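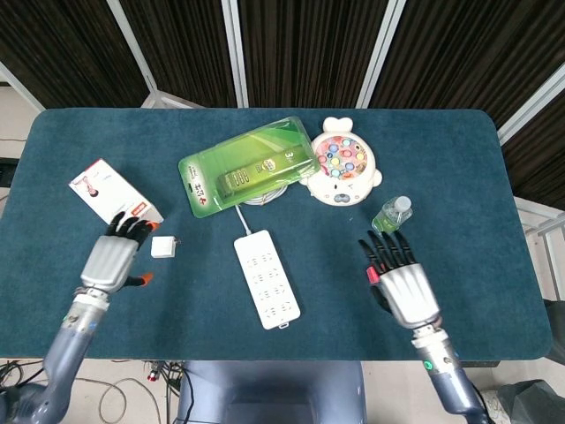
Natnael Feyisa asked whether the hands have to be bought at the same time as the arms, or whether the second pair can wait until the next budget round. The second pair can wait. The first pair can't, and neither can the items listed under "Buy first" in this file.

Tinwood two-hand bench: equipment plan
Last changed: 2021-02-27

What this repository is

Planning files for the two-handed tabletop bench at Tinwood. The bench is used to record handling of ordinary household goods on a felt-covered table: boxed products, blister packs, power strips, small toys, bottles. The recordings are kept elsewhere. Only the purchasing side is here – what we own, what we need, when we mean to order it and who signs.

Files

inventory.csv – every item over the small-purchase limit, one row each
spares.csv – parts we keep on the shelf, with reorder level
objects.csv – household goods bought for the table
quotes/ – supplier quotes, one folder per supplier
plan.csv – planned orders by quarter

All amounts are in euros without tax. Shipping has its own column. Please don't fold it into the unit price, as two of the older quotes did. Rosine Sabatier has corrected those by hand and left a note in the row.

Buy first

Fingertips. They wear faster than anything else on the hand and the supplier, Trominell, ships them only in full sets. We keep 3 sets on the shelf. When the count drops to 2, order.

Wrist cables. Same supplier, longer wait. The December order took so long that we borrowed a cable from the other bench, and both benches were slower for it.

Table felt. Cheap, but buy it in one length so that the color matches when a piece is replaced. A change of shade halfway through a set of recordings has to be logged, and people forget.

Buy later

Second pair of hands. The quote from Trominell is in the folder and stays open for now. Branislav Procházka wants a full quarter of wear figures from the first pair before we commit, and plan.csv reflects that.

Curtain track. The present curtains do the job. Iseo has quoted for a heavier track, and it sits in the plan with priority "low".

Floor cable covers. Dvořáček can supply these in any length. Measure after the table is in its final position, not before.

Objects for the table

The objects budget is 500 per quarter. It covers the goods themselves and nothing else. Rules for spending it:

Buy at least two of anything in a printed package. Packages crease and tear at the corners, and a single one won't last the quarter.

Keep one of each packaged product sealed and one opened, so both the pack and the product can go on the table.

Bottles must have a screw cap. Check the cap before each session.

Toys with small loose parts need a spare set of parts in a labeled bag.

No glass.

The column "state" in objects.csv takes three values: new, worn, retired. Retired objects stay in the file. Deleting a row breaks the link to older recordings, and this has happened once already (row 722, restored from backup).

Known gaps

Power supplies for the arms are missing from inventory.csv. They came bundled with the arms and were never given their own price.

Labor is not counted anywhere. Emília Baláž has started a sheet for setup and repair hours, but it isn't complete enough to add.

Prices in spares.csv for Dvořáček parts are list prices. We usually pay less.

The insurance line is a placeholder copied from the previous bench. Don't quote it to anyone.

Making a change

Edit the CSV, put your initials in the last column and send the change to Radoslava Kolář. Anything that moves an order from one quarter to another needs a line of explanation in plan.csv as well. New suppliers need a written quote in quotes/ before they appear in any other file – a price given over the phone goes in the notes column only.

Terms

Internal use. The object list may be shared with other groups. The quotes may not.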